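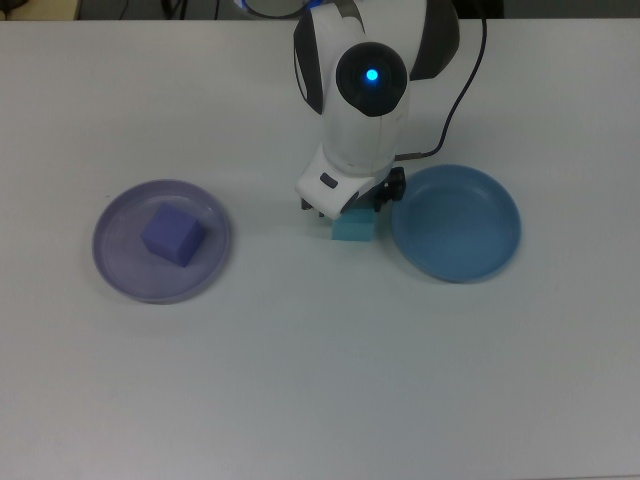 Cube sorting for the Dolbridge meet: arm stalls between the first and second cube

Forum: Student Projects > Manipulation

Lejla Petkov
Topic starter

We're a team of 2 at Karnwood, doing the color sorting task for the end of term project and then again at Dolbridge in December. The task is one arm, a purple cube, a light blue cube, a purple plate and a blue plate. Purple cube goes on the purple plate, light cube goes on the blue plate. The order isn't set by the rules but we always do purple first.

We trained on 103 demonstrations that the two of us recorded by hand. The first cube is fine almost every time. Then the arm goes over to the light cube, comes down, and sits there. It doesn't close and it doesn't back off. After a while the timeout ends the run. Of the runs we logged on Monday, 17 ended like that.

Things we already checked:
Gripper force and close command work when we send them by hand.
The timeout is the same for both cubes.
Both cubes are the same foam, so I don't think it's grip.
The arm isn't near a joint limit.

Has anyone had this? I would like to fix it in the data and not by writing an if statement, but I'll take what I can get.

Fatos Vukčević

What does your demo look like right at that point? If the person driving paused over the second cube to line things up, then the policy learned to pause. It sees the same picture for a lot of steps in a row and the most common action for that picture is to do nothing. We had the same thing with a peg task in the Skallutent club. Cut the idle steps out and train again.

Lejla Petkov

We did pause, yes. My partner more than me. The cable swings after a move and we were told to let it settle. I can filter out the steps with no motion, but the close itself takes a moment and the arm isn't moving then either. How do you keep that part?

Fatos Vukčević

Look at the gripper command along with the arm motion. Drop a step only if neither changes. Keep a few steps on each side of the close. It's a short script.

Amra Babić

I'd look at the camera before the data. From the head view the wrist housing covers a good part of the light cube once the gripper is down. For the purple cube you come in from a different side and the fingers stay in view. If the policy can't see where the cube is relative to the fingers, no amount of trimming will help. Do you have a wrist camera?

Lejla Petkov

No wrist camera. Head camera and one fixed camera at the side of the table, and we only trained on the head camera because the kit notes said one view was enough for this task.

For reference, this is how a finished run should look at the end, before the arm goes back up:
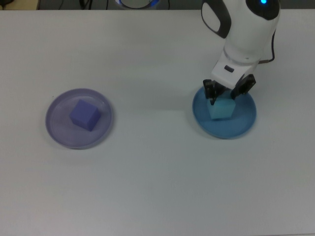 Both cubes on their plates, gripper still down at the light one.

The pauses are also there at the end of the demos, now that I look. We'd put the second cube down and then one of us would reach for the stop key. So there's a stretch with the arm low and nothing going on. I wonder if it's mixing up the end of the task with the middle. In both cases the purple cube is on its plate and the gripper is low over the light cube.

Fatos Vukčević

That's very likely it. The two situations look close to the same to a small network. What separates them is whether there's blue under the light cube, and Amra is right that the wrist hides some of that. Trim the ends too. Better still, record the arm going up and home as part of every demo, so "low and still" never counts as the end of anything.

Sunil Uddin

I'm going to disagree with most of this. You have two cubes, two plates and a flat table. Do color detection from the head camera, get the centers, move there, close, lift, move, open. It will be done in an afternoon and it will beat the learned version at Dolbridge. I judged at a school meet last year and the scripted entries finished more runs.

Lejla Petkov

The course requires a learned policy. Dolbridge doesn't, but we only have the one arm and limited table time, so we'd rather bring the same thing to both.

Sunil Uddin

Then at least script the part between the cubes. Learned grasp, scripted transfer. Check the rules, I doubt the course forbids that.

Amra Babić

It might not forbid it but it hides the problem. If she moves the plates the script breaks and she's back here asking about that. Lejla, how much do you change the layout between demos? That's my other question.

Lejla Petkov

Not much. Purple plate on the left, blue plate on the right, cubes in between. We move the cubes by a few centimeters and turn them. We try to keep the purple cube nearer to its own plate and the light one nearer to the blue, because the first batch had them crossed and the cubes got knocked when the arm went over. So a normal start is like so,

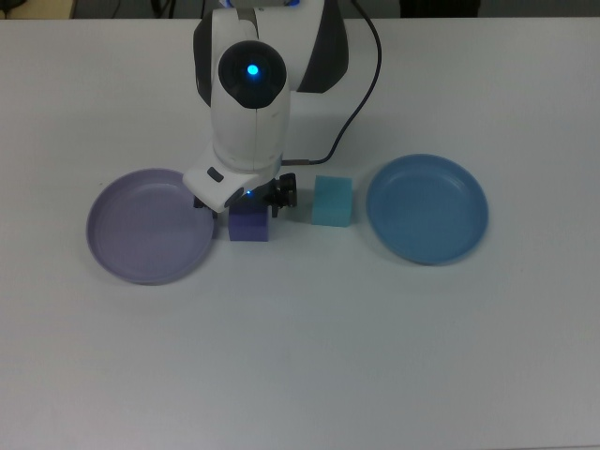 and then we go from left to right. I can see how that makes it easy for the policy to just learn a path. We tested it once with the plates swapped and it went to the old spot and let go of the cube on the bare table. I wasn't going to mention that until the stall was fixed, but I guess it's part of the same thing.

Fatos Vukčević

It's related but I'd keep them apart. Fix the stall on the data you have, see that it's gone, then record a new batch with more layouts. If you change both at once you won't know which one did it.

Sunil Uddin

Agree with that part.

Amra Babić

I don't, if table time is short. A new batch with clean ends and mixed layouts takes care of both, and trimming old demos is work you may throw away. But it's your schedule.

Lejla Petkov

Trimming costs me an evening at home and no table time, so I'll do that first. Then I'll add the side camera as a second input. We did save it for all the demos, we just never used it. The fingers are much easier to see from there, and the plates are in it too, though the blue one runs off the bottom of the picture. I may have to tilt the camera down for the new batch, and then the old and new recordings won't match. Not sure yet what to do about that.

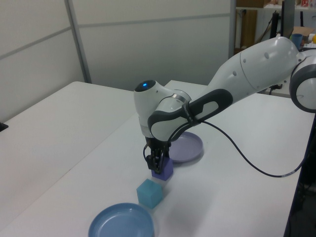

Zodwa Mathebula: don't tilt it. Keep the camera where it is and slide the plates back instead, or your old demos are worth nothing as second view data. We moved a camera halfway through our Kneževič project and ended up recording everything again. Put tape on the floor at the tripod feet, or mark the clamp if it's clamped.

Lejla Petkov

OK, plates go back. It's clamped, I'll mark it.

Fatos Vukčević

Post the numbers when you have them, stalls before and after. Same start positions for both, please.

Lejla Petkov

Will do. Trimming script runs tonight, and we have the table again on Monday.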